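Dwight Nguyen spends most of his working day moving a robot arm by hand control, over and over, through the same short jobs. He has been at Batance for 12 months. Before that he repaired vending machines.

"People hear robotics and think I write code," he said. "I pick things up and put them down. Then I reset the table and do it again."

Batance is building a learning system for small laboratories, the kind that can't pay for a custom handling line. The system learns from recorded demonstrations. A person steers the arm through a task, the recorder stores the arm's positions and the camera views, and each complete run is saved as one example. On the day we met, the project, called Gevcombe, had 1257 examples it considered good enough to train on. The team had recorded 2550.

Mared Llewellyn decides which ones stay. She watches every run at double speed and marks it keep or drop.

"Half of what I drop is hesitation," she said. "The operator stops to think, and the arm hangs there. If you train on that, the system learns to hang there too."

She also drops runs where the recording starts late or a camera view is missing. A run with a small mistake that the operator then fixes is usually kept. Llewellyn argued for that rule last October, and Nguyen took some convincing.

"I wanted them clean," he said. "She wanted a few where I miss and go back for it. We tried it her way and I stopped arguing."

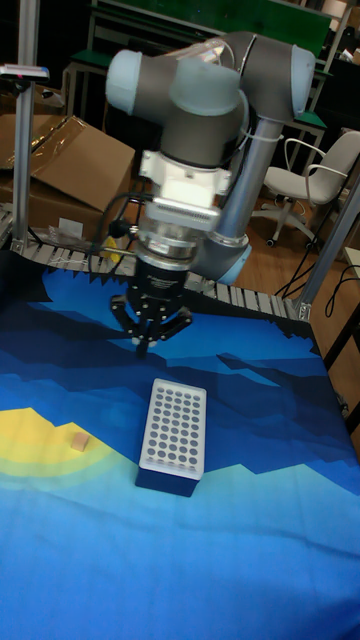
How many examples does a new task need before it is worth training on?

Llewellyn starts with 43 and looks at what the system does with them. If it fails in the same place each time, she asks for more runs that cover that place.

The tablecloths get changed often. Nguyen keeps a stack of printed ones on a shelf and swaps them between sessions so that the system doesn't tie a task to one background. He moves the objects too, and tries not to fall into a pattern, though he admits he favors the left side.

"Mared caught that from the plots," he said. "Everything was bunched up on one side. Now I get a list of start positions and I follow the list."

Llewellyn would like a second operator by the end of the year. Every example so far carries Nguyen's habits, including a slight turn of the wrist before he closes the fingers.

"It does the turn now," she said. "By itself. It's Dwight's turn exactly."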